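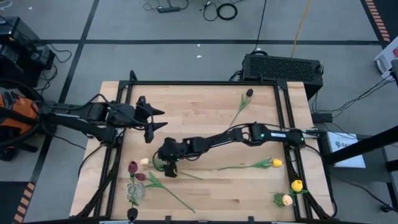
Kulavel Grasp Planner 2.9
Perception and motion planning for two-arm tabletop cells

Kulavel plans pick, reorient and place motions for thin, irregular objects on a shared work surface. It runs as a single service between the camera drivers and the arm controllers, and treats both arms as one planning group.

Stem model
Most grasp planners fit a box or a cylinder to each object. Kulavel fits a curve. A tulip is stored as a head, a stem centreline and a set of leaf regions, and grasp candidates are generated along the centreline only. Leaf regions are passed to the collision checker as soft volumes with a configurable penalty. Colour is used to separate neighbouring heads and is ignored after segmentation. Dark blooms over dark rail need the depth channel enabled.

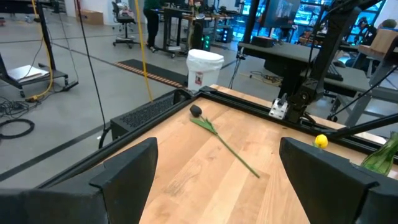

Wrist refinement
The overhead estimate is corrected from the wrist camera once the fingers are within 110 mm of the target. Finger geometry is masked from the wrist image using the gripper profile file. Custom fingertips require a new profile; the calibration tool writes one from 13 poses.

Arm arbitration
Each object is assigned to one arm by reach and approach angle. The shared zone is locked per trajectory segment, so the second arm can begin its approach before the first has fully withdrawn. Lock behaviour is logged and can be replayed offline.

Specifications
Planning cycle: 70 ms typical, two arms
Objects tracked: up to 29
Interfaces: C++ and Python, plus the Uder message bridge
Vessel handling: translucent vases require a supplied mesh
Licence: per cell, perpetual, updates to December included

Known limitations
Stems crossing at shallow angles may be merged into one centreline. Raise the split threshold or nudge the pile with the separate primitive.

Authorized integrators: Getitov, Khalaf
Technical contact: Kazimír Havlíček
Licensing: Min-kyu Min
Page revised 10 March 2021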